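Weltby Short Film Festival

The Weltby Short Film Festival is an annual festival of short films held each March in the harbour town of Weltby. It shows fiction, documentary and animated work with a running time of up to 30 minutes. The festival was founded by the editor Bevan Quinlan and the producer Khadija Ragab, who remained joint directors until Dzifa Asamoah took over the programme.

History

The first edition was held in a former customs hall with 105 seats. Screenings later moved to the Mustonen Cinema, which has 198 seats and remains the main venue. A second screen, at the Gresport Arts Centre, is used for animation and for films made by students. The most recent edition sold 2,240 tickets.

Programme

The festival runs for 4 days. The main competition is open to directors from any country, provided the film has not been released online. A separate section is kept for first films. Retrospectives have been given to the documentary maker Fouad Ait Ali and to the Jutov animation studio, whose puppet films were shown from restored prints.

Awards

The Grand Prize is decided by a jury of three. There are also prizes for screenplay, editing and sound, and an audience prize decided by ballot. Shadi Khasawneh won the Grand Prize for The Salt Road and later returned as a member of the jury.
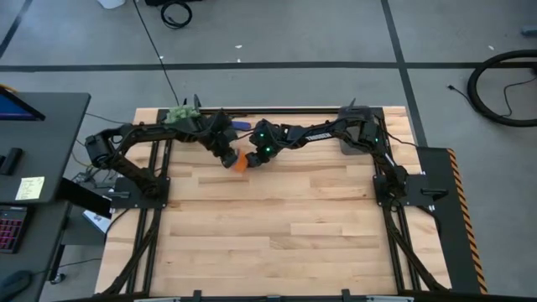 This page was last edited on 23 February 2026, at 14:37.

Text is available under the site licence; additional terms may apply.

See also

Gresport Arts Centre
Jutov (animation studio)
List of short film festivals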